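6.4 When the arm stops with a finger inside a cup

Sooner or later most people who run the Trondard arm in a kitchen meet fault 9, and it nearly always turns up at the same moment: one finger is down inside a tumbler or mug, the other is outside it, and everything has come to a halt. Please don't be alarmed. The arm is holding its position as it was designed to do, and with a little patience you can have it clear again without tipping the cup or straining the fingers.

Fault 9 means that the gripper met more resistance than it expected while going down or while closing. The usual culprits are a cup that has been nudged since its position was taught, a rim height entered wrongly, or a finger that has worked itself slightly loose on its mount.

CAUTION: Do not pull on the arm while it is powered. It will push back, and when it lets go it may do so quite suddenly. Keep your hands away from the fingers until step 3 is finished.

CAUTION: If there is liquid in the cup and the arm is near a sink, a socket or another appliance, press the stop button first and deal with everything else afterwards.

To free the arm

1. Press the red stop button on the control box. The brakes will click as they come on.

2. Read the number on the Nomell handset and write it down. If it shows anything other than 9, leave this section and turn to the fault table in 6.7.

3. Wait for the handset to show HELD. On older control boxes this can take a few moments longer than you would like.

4. Steady the cup with one hand, low down near its base. Keep your other hand well away from the gripper.

5. Release the stop button, choose RECOVER, then LIFT ONLY. The arm will rise straight up at its slowest speed. Do not choose HOME here, as the arm may swing sideways before it rises and take the cup along with it.

6. Once both fingers are well above the rim, press stop again and move the cup aside.
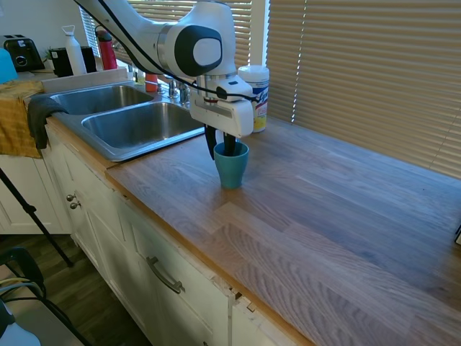
Figure 6-3. One finger inside the cup, the other outside. Lift straight up from this position.

Checking before you start again

7. With the stop button still pressed, try each finger gently by hand. There should be no play at the mount. If there is, tighten the finger screws as shown in 3.2.

8. Look along the cable where it passes each joint. It should follow the arm without being pinched or pulled tight.

9. Put the cup back on its mark and teach the position afresh. It is tempting to reuse the old one, and we do understand, but a stale position is the commonest reason for a second stop.

10. Run the pick at low speed 2 times with the cup empty before going back to your normal programme.

Note: Lightweight plastic tumblers slide easily on a smooth worktop. A thin rubber mat under the cup helps a good deal, provided you add its thickness to the rim height.

Note: The handset keeps the last 2,000 events. If fault 9 comes back after you have worked through all the steps, save the log before switching off and send it to your Trondard dealer along with the number you wrote down.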